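Plundlow Window Coverings
Customer Support — Case History

Case number: 328-20
Product: Eberhard cordless cellular shade, top-down/bottom-up, light filtering
Quantity affected: 4 shades, each 36 inches wide, inside mount
Category: Operation / shade will not hold position
Status: Closed
Last updated: 10 Dec 2023

Summary of request

The customer reports that four Eberhard shades installed in May no longer hold the position in which they are set. When the bottom rail is raised to the middle of the window, it drifts down over the course of an hour and comes to rest a few inches above the sill. The top rail is not affected on three of the shades. On the fourth, above the kitchen sink, the top rail also sits lower on the left side than on the right. The customer asks whether the shades must be returned and whether the repair is covered under warranty.

Entry 1 — Support desk

Thank you for contacting Plundlow Window Coverings. We have located your order and confirm that the shades are within the warranty period. Before a return is authorized, we ask that the following checks be completed on one shade and the results sent to us by reply.

Step 1. Lower the bottom rail fully and raise the top rail until it meets the headrail. Leave the shade in this position for a few minutes.

Step 2. Raise the bottom rail slowly with both hands, keeping it level, until the fabric is fully stacked. Lower it again. Repeat this three times. Please do not pull from one end of the rail.

Step 3. Set the bottom rail at the middle of the window and mark its position on the window casing with a small piece of removable tape. Check the position after one hour.

Step 4. Confirm that the fabric does not touch the casing on either side. Inside-mounted shades require a small clearance at both ends.

Please also tell us whether the shades were installed by our own crew or by another party. The order shows that they were collected from our Briradico showroom.

Entry 2 — Customer reply

The customer completed Steps 1 through 4 on the shade in the dining area. The rail dropped below the tape within the hour. The fabric is clear of the casing on both sides. The shades were installed by the homeowner using the brackets and screws supplied in the box.

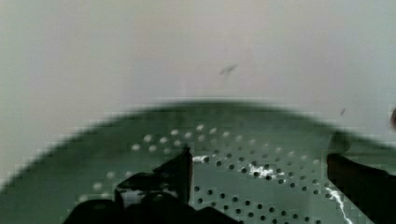
The customer adds that the drift was first noticed in the fall and that it was slight at that time. All four shades are raised and lowered daily. The shade above the sink is the one used most often.

Entry 3 — Support desk

Thank you for the detailed reply. A shade that drifts evenly on both sides, with the rail remaining level, most often has a spring motor that was supplied with too little tension for the weight of the fabric. This can be corrected in the home on the Eberhard line. No return is required at this stage.

Please proceed as follows on the dining area shade only.

Raise the fabric fully and hold it against the headrail. Release the brackets by pressing the tab at the rear of each one with a flat screwdriver, and tilt the headrail forward. A second person should support the other end. Place the shade on a clean, flat surface with the open side of the headrail facing up.

Locate the tension dial next to the spring motor. It is a small white dial with a slot. Turn it one position clockwise. Do not turn it more than one position at a time, and do not remove the cover of the motor. The spring is under load and may cause injury if released.

Return the shade to its brackets and press until each one clicks. Repeat Step 3 above and send us the result.

Entry 4 — Customer reply

The dining area shade now remains at the tape mark and had not moved by the following morning. The customer made the same adjustment to the two shades in the living area, one of which required two positions. Both are holding. The shade above the sink was also adjusted. Its bottom rail now holds, but the top rail is still low on the left side.

Entry 5 — Support desk

We are pleased to hear that three of the shades are working correctly. The remaining condition on the fourth shade is a separate matter. An uneven top rail indicates that one lift cord has slipped on its spool or has caught at the cord guide.

Please raise both rails to the headrail and press firmly upward on the high end of the top rail while drawing the low end down to its full travel. Release, then raise the rail again from the center. In many cases the cord will seat itself. If the rail is still uneven after three attempts, please stop and notify us — continued pulling may fray the cord.

Entry 6 — Customer reply

The rail was uneven after three attempts. The customer observed a small amount of fuzz on the left cord near the guide and has left the shade in the raised position.

Entry 7 — Warranty desk

Fraying at the cord guide is covered under the Eberhard limited warranty. A replacement shade has been ordered from the Biris workroom under the original measurements, color and fabric. There is no charge for the product or for shipping to the Briradico showroom. Installation is not included, as the original order was for customer installation.

The existing brackets may be kept in place. The replacement uses the same headrail, and new holes are not needed. Please bring the affected shade to the showroom when collecting the new one. It should be fully raised and tied at both ends with soft string. Adhesive tape should not be used on the fabric.

Entry 8 — Support desk

The customer has collected the replacement shade and reports that both rails are level and hold their position. The returned shade has been sent to Biris for inspection.

The warranty on the replacement runs for the remainder of the original term. If any of the four shades begins to drift again, the tension dial may be turned one further position without contacting us. Should the dial reach its last position, please reply to this case and it will be reopened under the same number.

Case closed by support desk.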